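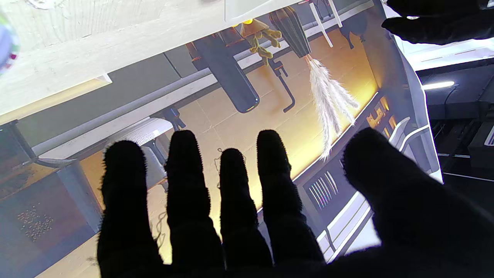 The Grasberg lab opened its doors on 11/09/2026, and I drove 165 miles to watch a robot handle a snack tin. I regret only the coffee.

Our host opened with the method, which goes by Sulto. Every task gets practiced in front of several backdrops, so the policy can't lean on the scenery. Before Sulto, I was told, it had mostly learned to recognize one wall. I know contractors like that.

Then came the polka dots. With a busy pattern, the wrist view at close range is a lot of dots and very little cup, and the fuzzy gloves don't help anyone find an edge.

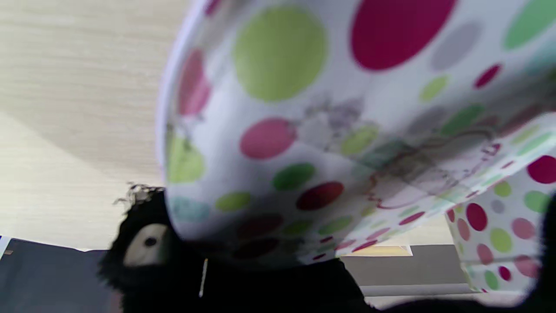

Dots at close quarters, as seen from the wrist.

The result, from the poster by the door: 46 training sessions on 4 backdrops beat 165 on a single one. A man from Tridley asked whether that held for shiny objects. It was a long answer, and the short version was no.

We got three demos before lunch. Ostapchuk, the lab's other building, was closed to visitors, so my questions about its software will have to wait for the next open day.

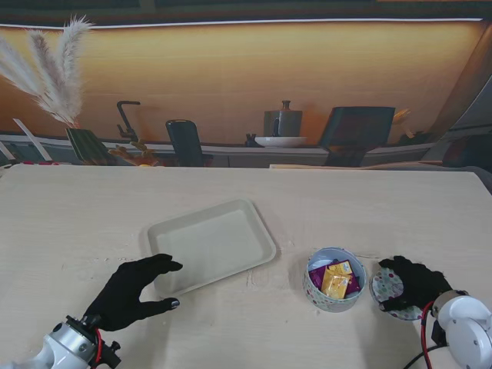 Lid in the right hand, snacks in the tin, kitchen courtesy of a printer.

Parking is free behind the loading dock. Bring your own coffee.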